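Notes from the Sewing Room
Mar 16, 2021

I finally put the last stitch in the curtain lining for the back bedroom, and I'm typing this with my feet up and a bandage on my thumb. If you've been reading since January you know this was supposed to be a weekend job. It has eaten the better part of two months, I've unpicked one side seam three times, and I have learned a lot about what happens when you buy fabric at nine at night after a long day. But they're up! They hang straight! The room is dark at seven in the morning, and my husband slept through the garbage truck for the first time since we moved to Drestville.

A bunch of you wrote in after the last newsletter asking how I was doing the lining, so I'm going to go through it in some detail. Skip down if you only come for the swap table news.

First, the fabric. I used a plain cotton sateen for the face, a sort of oatmeal color, and a three-pass blackout lining behind it. Three-pass means it has been coated three times, and it's the stuff you want if you really need the room dark. Two-pass is lighter and drapes better, and if I were doing the living room I'd go that way. The three-pass is stiff. It's like sewing a shower curtain to a bedsheet. It also keeps every single pinhole, forever, and if you hold it up to the window afterward you get a little night sky. I knew this! I have told other people this! And I still pinned the whole first panel right down the middle because I was listening to a podcast and my hands just did what they always do.

So, clips. Use clips. I had 20 of the little plastic ones from my binding days and ended up borrowing another handful from Melur Hutapea, along with her long metal ruler and, I'm sorry to say, a rotary cutter I've since chipped. (Melur, I've ordered you a new blade. It's coming.) 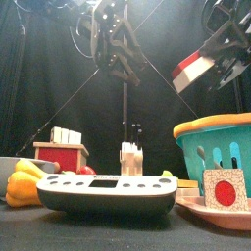
The cutting was what nearly did me in. My windows are old and none of them is square, so I measured each one in three spots and wrote the numbers on the back of an envelope, which then went out with the recycling. I measured again. The widest window came out at 158 centimeters, and yes, I work in centimeters for curtains even though I do everything else in inches. I learned curtains from a British pattern book and I can't make my brain do it the other way. For fullness I went with double the width. You can go less if the fabric is heavy, but skimpy curtains make me sad, and the sateen was on sale.

Cut your face fabric first and leave it overnight before you cut the lining. Mine had been folded on a bolt in the shop for who knows how long, and when I hung it over the stair rail it dropped nearly a finger's width. If I'd cut both together I would have had lining peeking out at the bottom like a slip.

Then hems. I did a double hem on the face, four inches turned twice, and a double two-inch hem on the lining, so the lining finishes a little shorter. I sewed the lining hem on the machine and did the face by hand with a blind stitch, and that's where the thumb comes in. I can't find a thimble that fits me. The metal ones fall off and the leather ones make me feel like I'm sewing in mittens. If you have a favorite, please write and tell me, with a brand name if you've got one.

A word on needles while I'm at it. I started with a universal 80 and it skipped all over the coating. A size 90 jeans needle was much happier. I also switched to a longer stitch, 3.5 on my machine, as the short ones were perforating the lining like a stamp. And a walking foot if you own one. The coated side grabs the regular foot and shoves everything along unevenly, and by the end of a long seam you'll be off by an inch and saying words. Mine cost more than I wanted to pay and I've never regretted it.

Pressing: low heat, face side only, with a cloth. I melted a shiny spot into a scrap just to see, and it smelled terrible. Test on a scrap.

The part I was most scared of was joining the lining to the face down the sides, and that went fine. I laid the face panel wrong side up on the floor (I don't have a table big enough and neither do you, probably), folded the sides in an inch and a half, pressed, and then laid the lining on top with its raw edges turned under. Slipstitch down both sides, stopping just above the hem. You leave the bottom loose so the two layers can hang on their own. My knees did not enjoy this. I'd suggest a garden kneeler, or doing it on a carpet with a cutting board underneath, or being thirty.

Last bit. I sewed a small covered weight into each bottom corner. You can buy penny weights by the bag, and I make a little pocket out of lining scraps so they don't rattle against the wall. It makes a huge difference to how the edges fall.

OK! That's curtains. I'm not making any more until at least the fall.

What else is going on? Azlan Lumenta is giving his mending class again, over video this time, and the first one filled up before I could even tell you. He's adding a second. It's two evenings, and you'll need a pair of jeans with a hole in them, some sturdy thread, and a scrap of denim or canvas bigger than the hole. He taught me how to patch an inner thigh so it doesn't rub, and I've been wearing those jeans ever since. Reply to this email if you want the sign-up and I'll pass your name along. He also says to tell you that stretch denim is fine, just bring a ballpoint or stretch needle, and don't wash the jeans with fabric softener first.

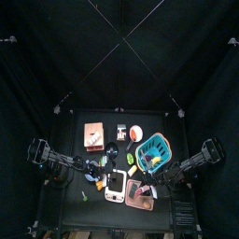
Then there's the yarn question. In the last issue I mentioned that I was trying to use up what I have before buying anything new, and wow, did that hit a nerve. I got more mail about that one paragraph than about the whole of last year's Christmas stocking series. One reader over in Husness weighed all her yarn on the kitchen scale and then wished she hadn't. Another one has 4,000 yards of the same gray sock yarn, bought for a sweater in a size she no longer wears, and wants to know what to do with it. My vote is a blanket held double, big needles, garter stitch, in front of the TV. You'd be amazed how fast a blanket eats yarn. If gray is too gloomy you can add a bright edge at the end.

My own stash is going all right. I knit up two hats and a cowl in February and I'm halfway through a pair of mitts in a pattern called Peltalero, which has a twisted cable up the back of the hand that looks much harder than it is. The chart has a mistake in row 11, at least in my copy. There should be a purl stitch after the second cable and there isn't. I ripped back twice before I believed myself. The thumb gusset is lovely though, and I'll be stealing it for everything from now on.

I did buy one thing. I know. It was a hundred grams of undyed wool from a little shop in Ginting that was clearing its shelves, and I want to try dyeing it with onion skins. I've been saving skins in a paper bag since the new year and the bag has taken over a whole corner of the pantry. The instructions I'm following say equal weight of skins to wool, so I need 100 grams of skins too, and let me tell you, onion skins weigh nothing. I'm up to 58. If you live near me and you eat onions, please think of me before you use the compost bin. Yellow or red, I'll take either, just keep them separate.

I'll report back on the color. I'm hoping for a deep gold and I'm prepared for beige.

Swap table news, for those of you who skipped down: it's still on my front porch, in the two lidded tubs, weather permitting. Please only drop off things that are clean and smoke free, and put zippers and buttons in a bag so they don't end up at the bottom. We've got loads of quilting cotton at the moment, mostly florals, and some very nice wool coating in dark green that I'm trying hard not to take myself. There are also knitting magazines from the nineties if you miss shoulder pads. What we're short of is elastic, especially quarter-inch, and plain white thread. Oh, and somebody left a beautiful tin of hand-carved crochet hooks with no note. If that was a mistake, write to me and I'll put it aside. Otherwise it goes back in the tub on Saturday.

Answers to a few letters, quickly. Yes, you can wash a quilt with polyester batting in the machine, cold and gentle, and I'd dry it flat over two racks. No, I don't prewash precuts, they shrink at different rates and the edges turn to fluff. For the person whose bobbin thread keeps making a nest underneath, rethread the top with the presser foot up. It's nearly always the top. If that doesn't cure it, change the needle, and if that doesn't either, take the plate off and have a look for lint. I pulled a wad the size of a mouse out of mine last summer.

And to the reader who wanted to know if her first sleeve was supposed to be longer than her second one, no, but block them both before you rip anything out.

Next time I want to get into pillow covers, with the leftover sateen, and whether piping is worth the trouble. I have a cording foot somewhere in this room. If I find it we'll do piping, and if I don't we'll do envelope backs.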